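**Skidcombe lab to add second pair of robot arms**

The Skidcombe workshop will buy a second pair of tabletop robot arms in February, after its equipment budget for the coming year was approved with one change. The change was Halima Ondieki's – she asked that spare gripper fingers be listed as a separate line, so they no longer come out of the repair money.

Quotes came in from Flekness and Bridusance. Flekness was cheaper on the arms but wanted up to 80 days for delivery, and the order went to Bridusance. Cables and mounting brackets are included. Training is not.

Jessie MacKinnon, who drew up the plan, has set aside 214 dollars for small items the arms practice on. The list is short and mostly stationery: pens, pencils, a yellow highlighter and a pink plastic box with a hinged lid to sort them into. Finger wear is the larger cost over a year, and the scuffed face on the left finger is the sort of thing the new line is meant to cover. Oduor Lema will take orders for spares until the end of the month.

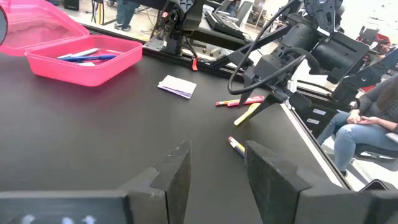
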